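Keane bench

The Keane bench is a two-armed robot work cell built in a shared workshop in Steston. It was put together by a small group of members, led by Henok Derese and Mahlet Negash, as an attempt to get household sorting and tidying jobs done by machine on a hobby budget. The name comes from the lane behind the building. The bench is still in use, although several of the claims first made for it have been dropped from the group's own notes.

Background

Derese proposed the bench after a talk at the workshop on home automation. His written plan promised a cell that could unpack a shopping bag, put things away and deal with "small fiddly items" without help. Yaryna Mykhailiuk, who kept the workshop's electrical bench at the time, wrote a reply of one page questioning nearly all of it, and the two papers are kept together in the workshop binder. Money was set at 3000 pounds. The plan did not allow for spare parts, and the limit was passed before the second arm had been fitted.

Construction

Two arms of the same general pattern are mounted below the front of a table, one on each side, so that both reach in from the near edge. The links are white, the joints black. Low walls on three sides were added late, after parts kept ending up on the floor. The group's notes also credit them with making the lighting more even, a claim for which no measurements were recorded.

Cabling caused more lost time than any other part of the build. The purple cables run along the outside of the arms and need enough slack for the wrist to turn. Too little slack pulled the connectors out; too much caught on whatever was on the table. Yabsira Gebretsadik re-routed the cables 4 times before settling on the present layout, which Mykhailiuk has called "the least bad one".

Control

The arms can be driven by hand, with a person moving a matching pair of handles, or left to run from recorded motions. The software, Vikatik, was written by Gebretsadik and is shared among members. Early reports of the bench "working by itself" mostly describe the hand-driven mode, and the distinction was not made clear at the workshop's open evening in May. Visitors went away with the wrong idea, and at least one local newsletter repeated it.

Performance

The only figures come from a log kept by Negash. It lists 173 attempts at picking up thin, flexible things such as string, chain and cable. In 28 of them the item was lifted and set down where intended with the arms running on their own. The log does not say how each item was placed beforehand, and the same few items seem to have been used again and again, so the result says little about how the bench would cope with a strange object.

Rigid goods have gone better by all accounts, but no log was kept for them. The usual stock is whatever members bring in: crisps, razors, bottles and packets.
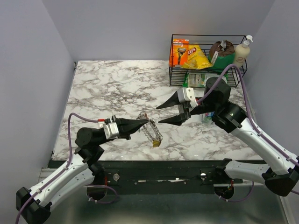
Bethel Admasu

Chain is the hardest of the regular tasks. It changes shape whenever it is touched, and the long tapered fingers meet it at a point. The common method is to bring one gripper in closed at one part of the chain while the other waits open nearby. Supporters of the bench regard this as a fair copy of how people use two hands. Mykhailiuk's view, set down in the binder, is that a person would have finished and gone home.

Later changes

A second bench, called Ivel, was planned with softer fingers and inside cabling. The arms were never bought. Some of its drawings were used to alter the grippers on the Keane bench, though the notes disagree on which parts were changed. The front beam is due to be recoated.

See also

Vikatik (software)
Steston shared workshop
Two-handed manipulation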